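# Automated table clearing at Prorkgate

**Automated table clearing at Prorkgate** is a workplace automation program at the staff canteen of the Prorkgate office site. It covers the collection of used paper cups from tables into open plastic bins by robots with jointed hands. The program was developed by Clader, a maker of service machines, with control software from Arkeck. It replaced part of the evening shift's manual work and changed how that shift is staffed.

## Background

Before the program, cups were cleared by hand by a team of five attendants. The same team wiped tables, restocked the counters and took waste to the loading area. A work study led by Geert Van Hecke, then head of site services, found that cup collection caused most of the bending and reaching in a shift and was the task most often interrupted by other duties.

Clader's first proposal used a suction tool. It was dropped because thin paper walls tended to fold under suction, and a hand with separate fingers was chosen in its place.

## Operation

Each work cycle handles one cup. The hand opens, approaches the cup, closes on the wall, lifts, and releases over the bin. Upright cups are gripped from the side. Cups lying down are harder, as the direction of the mouth decides where the fingers can be placed, and a cup may roll if touched on the lower side.

Grasp routines are prepared in simulation before they are loaded onto a machine. The simulated setting is kept plain – a table, a bin and a single cup – so that a failed grasp can be traced to the hand or to the planner. Thibault Aubert of Arkeck wrote the first set of routines for tipped cups. Cups that still hold liquid are left for an attendant.

## Effects on staff

No attendant was dismissed when the system entered service in February. Three remained on the floor, and two moved to a new post called line monitor. A monitor watches the machines from a desk beside the kitchen, clears faults and decides when a bin is to be changed. The post carries a higher pay grade and requires three days of training, given by Sylvain Mallet.

Reported changes in the work include:

- less bending and carrying during the evening shift
- more time spent standing still or seated at a screen
- fewer short talks with diners
- a fixed order of tasks, set by the machine schedule

The last point led to a dispute. Attendants had earlier chosen which area to clear first, and several objected to losing that choice. Quentin Courtois, speaking for the staff, asked for a manual override at each table group. Site management agreed, and the override is now part of the standard setup.

## Later development

A second version, named Lü, adds a slower approach speed when a person is within reach of the table. It also records each failed grasp for review by the monitors – a duty that was not in the original job description and was added to it after the staff asked for paid time to carry it out.
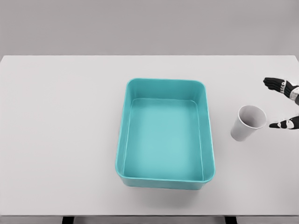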